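How to Move Your Posts and Contacts to a New Social Network

Switching platforms takes an evening if your archive is small. The steps below use Endance as the old account and Mamgate as the new one, but most services keep these options in similar menus. Start with the download, as it can take a few hours to arrive.
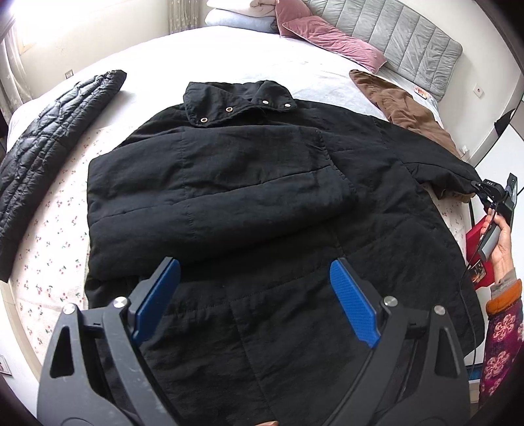
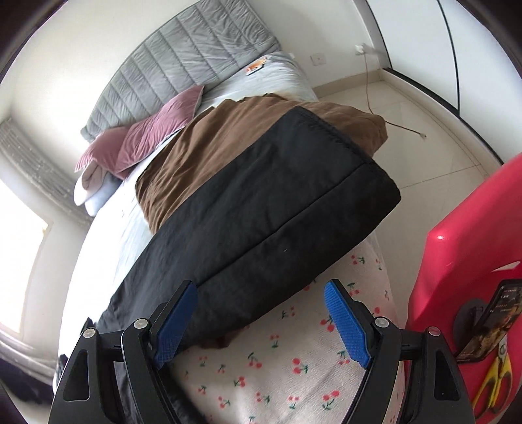

Step 1: Request your archive

Open Settings, then Account, then Download My Data. Choose posts, photos and contacts. Leave ad history unchecked unless you want it. My file came to 524 MB and was ready by late afternoon.

Step 2: Save the file in 2 places

Keep one copy on your computer and one on an external drive. The download link expires, and a second request may be refused for a while.

Step 3: Set up the new account

Use the same username if it's free. Turn on two-step login before you post anything. Add a profile photo and a short bio so old contacts can recognize you.

Step 4: Import your contacts

Go to Find People and upload contacts.csv from the archive. Mamgate matched 127 of mine. The rest got a short message on Endance with my new address.

Step 5: Import posts

Photos and text come over. Polls and replies don't. Set the imported posts to Private first and check a few dates, then change them to Public.

Step 6: Close or park the old account

Deactivating hides your profile and can be undone. Deleting can't. Before you delete, check which apps use the old account for login. I had Barero and Zakaria tied to mine and had to switch both to email.

Written by Evangelia Mitsotakis-Vlachou. Menu names checked in April.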